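Can the town stop us from holding a march on Sunday if we already gave notice?
Asked in: Local government and permits

I help run a small tenants' group in Vallonlow. We want to walk from the library to the town hall over the rent registry vote and then have a few people speak on the steps. We expect nearly 51 people, going by who signed up. I handed in the notice form at the clerk's office 20 days ahead and have a stamped copy.

Yesterday the clerk called and said a second group has now told the town it will be there at the same time to oppose us, and that the police "may not be able to support" both events. She said we should think about moving to a different day. Nothing in writing. I asked if our permit was denied and she said it was "under review."

Do we have to move? And if we just use the sidewalk, do we need the permit at all? The town code says groups over 22 need one for "a procession on a public way" but doesn't say if a sidewalk counts.

Gebremedhin Degefa

3 answers

Answer from Boris Skála
Marked as helpful

I was on the parade desk in Ovside for a few years, so this is from the town side of the counter. I'm not a lawyer and your code may be worded differently.

First, a phone call is not a denial. Write to the clerk today, by email, and ask whether the application is approved, approved with conditions, or denied, and under which section. Attach the stamped copy. Most codes give the town a set number of business days to answer. Some say the permit is treated as granted if the deadline passes with no answer, some say nothing. Look for a heading like "Action on application."

Second, the other group. In the US a town generally can't turn you down just because people who disagree with you plan to show up. It can set reasonable limits on time, place and route for safety and traffic, as long as they don't depend on what you are saying. In practice that usually means keeping the two groups on opposite sides of the street, or giving you the steps and them the lawn. Offer something like that in your email. It gives the police chief a plan to say yes to.

Third, the sidewalk. Many towns don't require a permit if you stay on the sidewalk, obey the signals and leave room for other people to get by. But check the definitions at the front of the chapter. In Ovside "public way" included sidewalks, and groups got caught by that every summer. The steps may also come under a separate rule for use of town buildings, with its own form.

If you get a written denial, ask about the appeal the same day. With a Sunday date you can run out of working days fast. A legal aid office or civil liberties group may take a call on short notice.

Answer from Mukis

Just go. They can't arrest everybody. We did one in July without any paper and the cops waved at us.

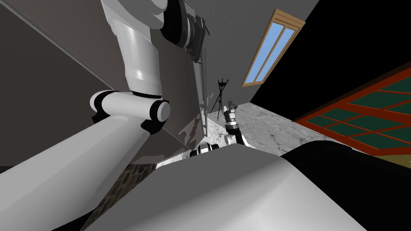 Ok to be fair ours was 2 blocks long and there wasn't another group. Get somebody to film it and have people bring water.

Answer from Baxter

Agree with Boris on getting it in writing. I would not follow the "just go" advice when the code has a number in it and you already know you are over it. The organizer is the one whose name is on the form.

Two things to add. Ask whether they plan to charge you for extra police. Some towns try to bill the first group for the cost of handling the second one, and courts have thrown that kind of fee out when it is based on how the crowd is expected to react. Don't sign anything agreeing to pay before someone has looked at it.

Also pick a few people to be marshals and tell everyone not to argue with the other side. Give the police the cell number of one person who can make decisions.

Comment from Gebremedhin Degefa

Thanks. I sent the email and copied the town attorney. The definitions page does list sidewalks, so we do need the permit. I suggested they take the lawn and we keep the steps. The clerk wrote back that I will have an answer by 4 p.m. tomorrow. Still looking for the form for the steps, it isn't on the website.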